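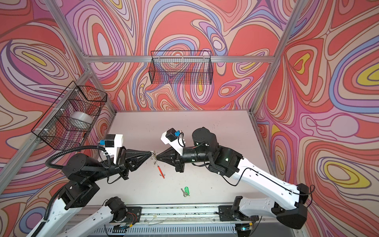
Bekthorpe, Monday, September 9, 2024

Interfaith pilgrim walk to open in Bekthorpe this October

A new walking route linking places of worship in Bekthorpe and Zesavwood will open to the public in October, the Plarnis Trust has announced.

The route passes two churches, a mosque, a gurdwara and the old Quaker burial ground at Zesavwood. It can be walked in a day at an easy pace, or in shorter stages using the local bus. Each place of worship will keep its doors open on the first Saturday of the month so that walkers can come in, sit quietly or join in prayer.

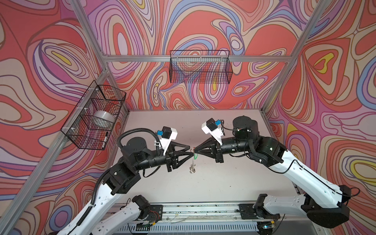

Work on the route began after an interfaith meeting at which members of several congregations said they had lived near each other's buildings for years without going inside. The trust has since agreed access with landowners and put up 42 waymarkers along the path.

"People of all faiths have a tradition of walking to pray," said Rukhsana Mughal, who chairs the Plarnis Trust. "We wanted a route where a person could do that close to home, and where they would be welcomed at every door - whether they believe what the people inside believe or are still making up their minds."

A booklet of readings and prayers has been prepared for the walk, with a passage chosen by each congregation. The first print run is 300 copies. Booklets are free, though donations towards the cost of printing are welcome.

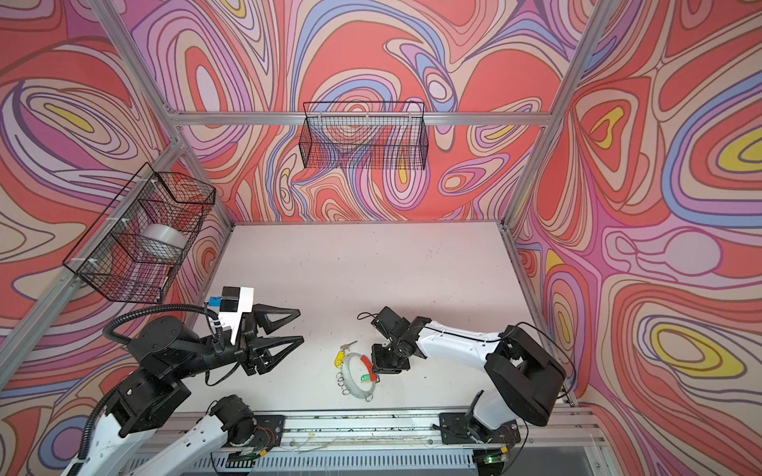 Opening day

The opening walk will set out from St Oswin's Church, Bekthorpe, after a short service of blessing. There are 200 places, of which 70 are being held for schools and youth groups. A vegetarian lunch will be served at the gurdwara, and the day will end with silent prayer at the burial ground.

Shabnam Jafri, who is leading the opening walk, said: "Some of it is uphill and the lane by Rajput Farm gets muddy, so please wear proper boots. We will stop often." 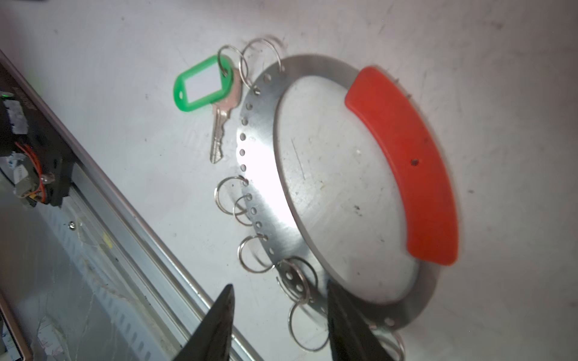

Walkers are asked to cover their shoulders and legs, and to bring a scarf or other head covering for the mosque and gurdwara. Shoes must be removed at both. Dogs may join the walk on a lead but cannot be taken indoors - assistance dogs excepted.

Places on the opening walk are free but must be booked through the Plarnis Trust office in Bekthorpe.

ENDS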